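Trultby kitchen, dry storage check
Date: 16 Oct 2021

1. Worktop clear of food residue: OK
2. Shelf load under 40 lb: OK
3. Lids seated, no cracks at rim: OK
4. Contents labels on all containers: 2 missing. Relabel before restocking. 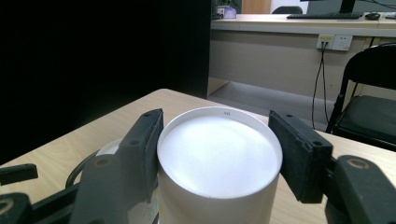 Item 3. White container with round lid, marked "300" near the rim.

5. Lid seals: replace any that have hardened. Last replaced in February.
6. Floor under shelving: crumbs at back left. Sweep and recheck.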